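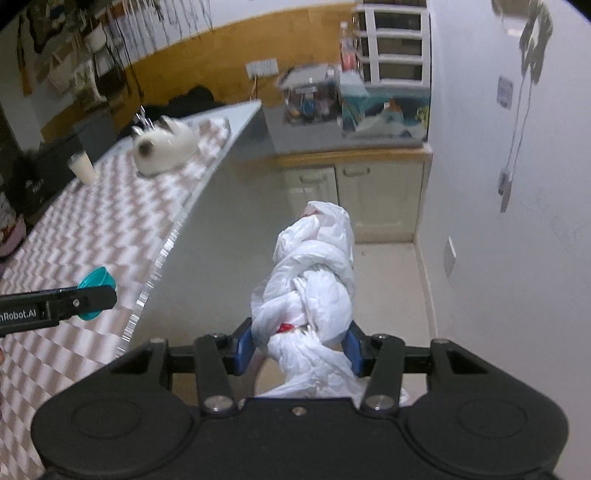 Blue pads on a twisted plastic bag, cat on the mat.

Kitchen-table gripper tests: what we've learned so far

Bags first! Twist a thin bag into a rope before you go for it with the hand-held gripper. A flat bag slides off soft pads, but a twisted one gives them something to squeeze. Lizelle Msimang wrote in to say she ties a knot halfway along, and I like that even better on slippery film.

Cups are easier than they look. Go in at the rim with one pad inside and close slowly. I tried the Selon pads and the stiffer Grarkaler ones on the same cup, 11 lifts each, and the Selon pads dropped it 2 times. The Grarkalers never did, though they left a dent.

Put a cloth down. A bare tabletop lets light things skate away from the fingers, and a checkered cloth makes it so much easier to judge how far off you are.
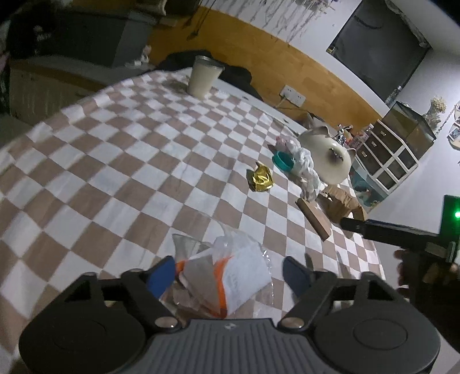
Crinkly wrappers are my favorite test of all. Open the jaws wide, come down low and pinch a fold - don't try to grab the whole thing. Foil is fussier, so aim for a ridge and stop squeezing as soon as it moves with you. Cardboard just wants to be taken across the narrow side.

Wipe the pads with a damp cloth between rounds and let them dry. Dimas Nasution is trying the Seltura pads next, and I can't wait to hear how they do on wrappers!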